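Home | Projects | Reports | Search
Filed under: Student Work, Materials and Households
May — by a second-year student, Hostinmont

Does colour-coding dishes save time?

The Skonura guide claims that sorting plastic bowls and cups by colour makes putting them away faster. I doubted it, and after 171 timed trials I still do. Sorting by size took 10 seconds on average, sorting by colour took 11. Nesting a cup in a bowl saved more space than any colour rule — the guide skips that entirely. My sample was one kitchen, so take it lightly. 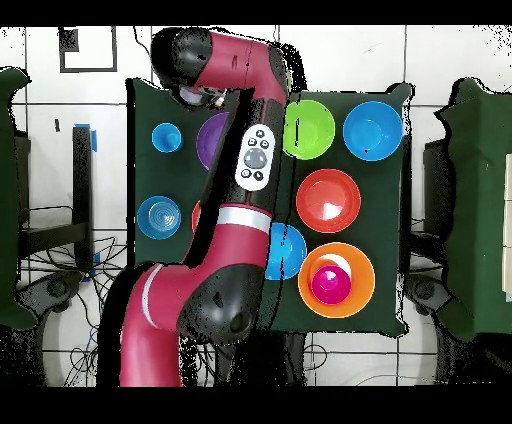 Is sorting by colour worth the trouble in a shared kitchen?
Only if each person keeps to one colour. Otherwise size is the better rule, and the bowls stack properly.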